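Why Does Everything in a Drawer Have Its Own Spot?

Have you ever gone looking for your favorite socks in a big hurry, and pulled out a sweater, and then a swimsuit, and then another sweater, and still no socks? It happens to grown-ups too, I promise! So let's take a nice slow look at the humble clothes drawer, and at all the little tricks that help small soft things stay where we put them.

A drawer is really just a box that slides. It has a bottom, two sides, a back, and a front that you pull. Many are made of wood, and if you look closely at the wood you may spot a dark round mark called a knot. A knot is the place where a branch once grew out of the tree. Isn't that nice to think about while you are hunting for pajamas?

Now, some clothes are easy to fold. A T-shirt is flat, so it folds flat. A bra is trickier, as it has rounded cups and stretchy straps that like to wander off and tangle with the neighbors. One good way is to fold it in half, so that one cup sits beside the other, and then gather up the straps.
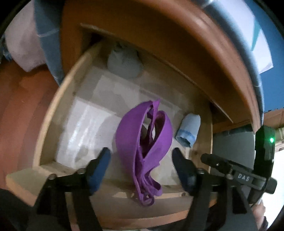 A folded purple bra, with a rolled light-blue bundle beside it.

Socks like to be rolled. Put one on top of the other, start at the toes, and roll toward the top - not too tight, or the stretchy part gets tired. A rolled pair makes a small, round parcel that can tuck into a gap where nothing else fits.

Very small things can go in a pouch, which is a bit like a drawer inside a drawer. If the pouch is a bright color, like red, you can find it even when you are half asleep. Bigger folded pieces can go at the back, with the little things near the front where your fingers reach first.
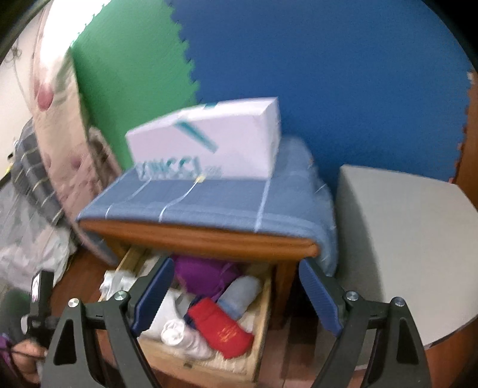 Try It Yourself

Ask a grown-up which drawer you may tidy. Take everything out and lay it on the bed. Make 4 piles, one for each kind of thing, then fold, roll, and put them back one pile at a time. Close the drawer gently, and mind your fingers!

Comments

Maricruz Varela: We read this at bedtime and my daughter got up again to look for knots in her dresser. She found 2.

Kjell Lundgren: My son now rolls everything, including his pants. Thank you, I think.

Contact us | © September 2024 Dalilent | Back to top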